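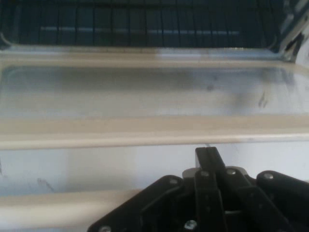 Gripper and appliance, mid-shift at Skillero.

Company > Who we are > About Skillero

Filed under: Our people, Our robots

Skillero makes examples. If you want a robot to learn a household chore, something has to show it how the chore goes, many times over, with small annoying variations. We are the people who supply the many times and the annoying variations. Our parents have asked us to explain this at dinner and have mostly stopped asking.

The company started in Stavside, in a former carpet showroom that still has the showroom's opinion of daylight. Lenni Ruotsalainen and Tuulikki Ahonen had both worked on robots that could do one thing beautifully in a lab and then lose an argument with an ordinary cupboard. They decided the trouble was the diet. The machines had been raised on too few kitchens, so the two of them bought some kitchen things and began.

We are now a staff of 17, which feels like a lot when the kettle is slow. Nelli Rautiainen runs the floor and decides what gets recorded. Kuldeep Srivastava checks the recordings and decides how much of Nelli's day gets thrown out. They share a desk and get along fine. Ville Ikonen keeps the arms running and owns every hex key in the building, including the ones you thought were yours.

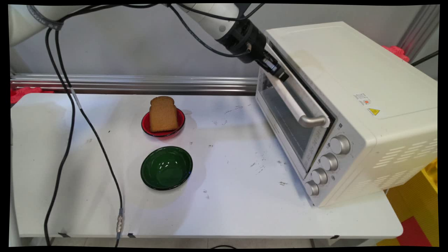 A task at Skillero begins as one plain sentence from a customer, usually something like "put the bread in the toaster oven." Nelli then takes it apart until it stops being plain. Which bowl does the bread start in, and does it lie down or stand up? Is there a second bowl to tempt the robot? A slice upright in a red bowl, with an empty green one sitting in front of it, is a perfectly good question to ask a machine. So is the oven door, which the arm has to pinch along its top edge and ease open without dragging the whole appliance across the table. People do this before coffee. Our operators do it after a great deal of coffee, and their record for one task is 1724 usable takes. The bread was replaced along the way.

We keep the failures too. A model that has only ever seen success gets very confident and not very good, a bit like a first-year intern – we have been first-year interns, so we can say this. Every take gets a plain label saying what was tried and how it went. Kuldeep has banned the word "almost" from the labels. It either went in or it didn't.

Our longest-running project is Nurmi, a collection of kitchen chores that we keep adding to whenever somebody visits a relative and comes home with an upsetting new kind of door latch. Genlow is the younger one. It covers laundry and folding, and we will have more to say about it once the fitted sheets are going better.

How we work, briefly. Operators do sessions of no more than three hours, and then they go do something else. Ten operators are trained on every task, because each person has their own way of opening a door and we want all of the ways. Customers get the raw recordings, the labels and the notes, including the grumpy notes.

We do not build robots, and we don't sell them. We also can't come and do your dishes, though we do appreciate the emails.

Visitors are welcome in Stavside most afternoons. Ring the bell marked Carpets. We take on new operators in August, and the main requirement is patience – experience with robots is fine too. Write to Tuulikki first, and please tell her which kitchen appliance you get along with least.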